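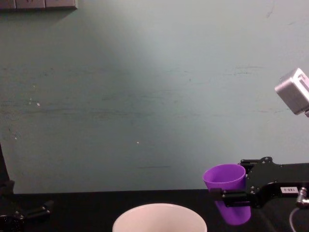

Birdie Pennington had been telling me for months that I ought to go along to the open day at the Kikuchi Library, which looks after the papers of several missionary astronomers and mapmakers, and on April 21, 2023 I finally did. I had expected glass cases and a hush, and there was certainly some of that, but most of the morning was spent in the working rooms behind the gallery, and I must say I enjoyed those more. They are plain places. A big stretch of pale greenish-grey wall, scuffed here and there, with a tabletop in front of it, does very well for people who spend their days looking hard at old paper, and after an hour of gilt edges and painted saints I found all that plainness very restful on the eyes.

Our guide was Keisha Rosenthal, who has worked on the Greketti letters for 18 years and plainly still loves them. Greketti was a priest who kept a weather diary at a mission station and sent long letters home about comets, bees and the price of candles, often all on one page. She read us a passage in which he apologises to his superior for missing evening prayers during an eclipse, and then spends the next 6 pages describing the eclipse! There was a good deal of laughter at that. She was careful to say that he saw no quarrel between the two duties, and that his observations and his prayers are written in the same book, in the same ink, one after the other.

After lunch (a very decent leek soup, and bread that I went back for) we were split into groups of eight and taken down to see the maps. I am no great reader of Latin, but one of the older ladies in our group was, and she kindly translated the notes in the margins for the rest of us as we went along. My favourite was beside a river that the mapmaker had clearly never reached: "so I am told by fishermen". I thought about that one all the way home on the train — what a lovely, truthful thing to put on a map.

The shop has a small booklet on the diary, well worth having, and the library hopes to hold another open day in June. Do book early if you want to see the maps, and bring a cardigan, as the lower rooms are kept very cool. Birdie has already put both our names down.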